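Stindholm clothes swap plan draws doubts over what happens to leftovers

By Mabli Gittins
March

Print this story | E-mail this story

Stindholm wants residents to stop throwing out wearable clothes, and it plans to spend public money on a swap program run by Pridard, a private firm. What the town gets in return is harder to pin down. 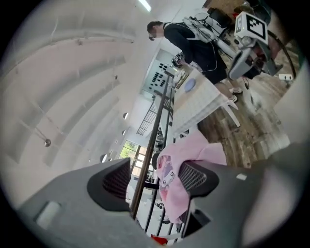
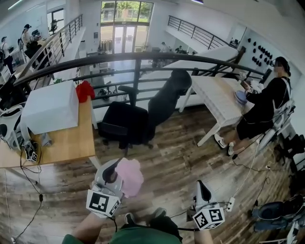
Under the plan, Pridard would place 12 collection bins around town and hold a swap every 6 weeks in the old Plutier building. The firm says a trial in Mengal took in 322 bags of clothing and was "a clear success."

It did not say how many of those bags found a new owner. Asked twice this week, a spokesman said only that items were "directed to the best available use." That could mean a neighbor's closet. It could also mean a bale headed overseas, or the landfill – the contract does not require the company to report which.

Nor is there much sign that the town checked. A two-page summary given to council members repeats the firm's claims nearly word for word and lists no outside source. The church on Mill Road already runs a free clothing rack, and the summary never mentions it.

Council members will vote later this month. One change under discussion would make Pridard weigh what comes in and what goes out. The firm says that would add to its costs – it has not said by how much.

COMMENTS

dorrie_k: My bag went in the Mengal bin with winter coats in it. Would love to know where they ended up.

Hal from Mill Road: We can't get the potholes filled but we can pay someone to take our free shirts.

tpw: Kids outgrow things in a season. I'd use it. But yes, weigh the bags.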